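Moving House Without Losing the Furniture

When Janelle Enriquez decided to change web hosts, she gave herself a weekend. Her online shop had been on the same shared server since she opened it, and the pages had grown slow enough that customers were writing in about it. She had 1,338 product listings, a mailing list, a blog she rarely updated, and one email address that everything depended on.

The weekend became most of July.

"The files were easy," she says. "I copied them over before lunch. Then I found out how much of the shop wasn't in the files."

A typical small business site lives in several places at once. The pages and images sit in folders on the server. The product details, orders and customer accounts sit in a database. The domain name is often registered with another company, and the email may be handled by a third. Moving hosts means knowing which of these are moving and which are staying put.

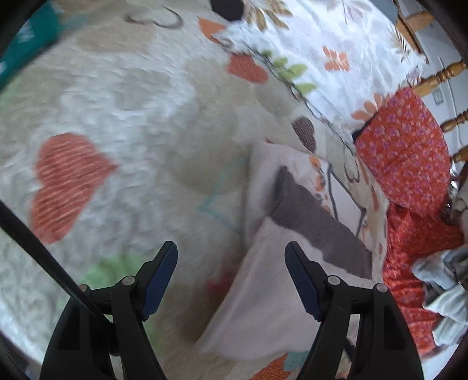 Enriquez was leaving a host called Zudmont for a smaller one, Flarkeo, which offered to do the transfer for free. The offer covered the site and its database. It did not cover email, a point explained on the second page of the terms. When she pointed her domain at the new servers, the shop loaded fine and her inbox went quiet. It took her until Tuesday to notice.

Wael Salem has been moving sites for small companies for years and sees the same problem often. People change the name servers when all they need to change is one record, he says, and the mail settings are left behind with the old company. He asks every client for a full copy of their DNS records before he touches anything. Many have never seen them.

He also lowers the time-to-live setting on those records a day or 2 ahead of the move. That number tells other computers how long to remember the old address. Left high, it can send some visitors to the old server well after the switch, and any order placed there ends up in a database that is no longer being used.

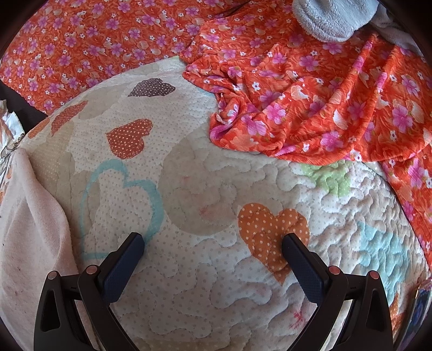

Salem's other rule concerns the old account, which he keeps open for a full billing cycle after the move. Enriquez had canceled hers early to save money. She was able to get her old messages back from a backup — 3,608 of them — but Zudmont charged her a restoration fee of $100.

Her shop now loads quickly, and the email runs through a separate service. She keeps her logins and renewal dates on a printed sheet in the desk drawer, with the DNS records stapled behind it. The blog still needs work. Half of its older posts link to images at the old address, and she is fixing them a few at a time in the evenings.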